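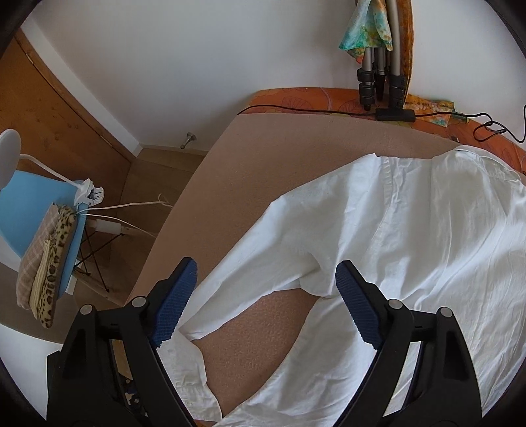 Inicio > Para peques curiosos > Máquinas que trabajan > La lavandería

Trabajo en una lavandería que se llama Stodora y me paso el día entre camisas, manteles y sábanas de hotel. Mis sobrinos me preguntan siempre lo mismo: si ahora hay robots, ¿tú qué haces? Pues os lo cuento a vosotros también. Fijaos en la camisa blanca, con todas esas arrugas y el cuello allá al fondo. Delante tiene una pinza negra abierta, con unas almohadillas azules llenas de rayitas finas en las puntas. Las rayitas son como las de la suela de una zapatilla – ayudan a agarrar sin que la cosa resbale.

¿Y por qué una camisa es tan difícil para una máquina? Haced la prueba en casa. Coged una caja y tiradla encima de la cama: sigue siendo una caja. Ahora tirad una camiseta. ¡Cada vez cae de una forma distinta! Unas veces la manga queda debajo, otras se enrosca, otras no sabes ni dónde está el cuello. Vosotros la miráis un momento y ya lo sabéis, porque lleváis toda la vida peleándoos con la ropa. Una máquina tiene que aprenderlo con muchísimos ejemplos, y por eso alguien tiene que enseñarle cómo se coge una tela por un sitio y por otro.

En Stodora lo primero que se automatizó fue el transporte. Antes empujábamos unos carros enormes desde las lavadoras hasta las mesas, y mi compañera Janka Urban acababa con la espalda hecha polvo. Luego llegó una cinta que lleva la ropa sola (la llamamos Zestska, que es el nombre que traía en la pegatina). Después vino la máquina de planchar sábanas, que es larguísima y hace un ruido como de dragón con sueño. En un día bueno pasan por ella 906 sábanas, y yo antes no planchaba ni 50 en una mañana.

Las camisas son otra historia. Tienen botones, puños, cuello, costuras... De momento las doblamos a mano, y la máquina nos echa un cable solo con algunas partes, como llevarlas hasta la mesa o meterlas en su bolsa.

Entonces, ¿qué ha cambiado para nosotros? Somos nueve en mi turno, igual que antes, pero hacemos cosas diferentes. Janka ya no empuja carros: mira una pantalla y decide qué ropa va primero. Fedir Maksymiv aprendió a limpiar los sensores, que son como los ojos de la máquina y se llenan de pelusa (¡no os imagináis cuánta!). A mí me tocó un curso de dos semanas y al principio me daba un poco de miedo tocar los botones. También os digo que no todo el mundo estaba contento. A un compañero le gustaba su trabajo de siempre y se fue a otra lavandería, y hubo que buscar a alguien para su puesto. Yo lo echo de menos en la merienda.

Y hay cosas que la máquina no pilla. Una mancha de tomate medio escondida en un puño, un botón que cuelga de un hilo, un billete olvidado en un bolsillo – eso lo seguimos encontrando nosotros con los dedos y los ojos. Si queréis, esta tarde doblad una camisa muy despacio y apuntad en un papel cada movimiento que hacéis con las manos. Luego dadle el papel a alguien y que la doble siguiendo solo vuestras instrucciones, sin hacer nada que no ponga ahí.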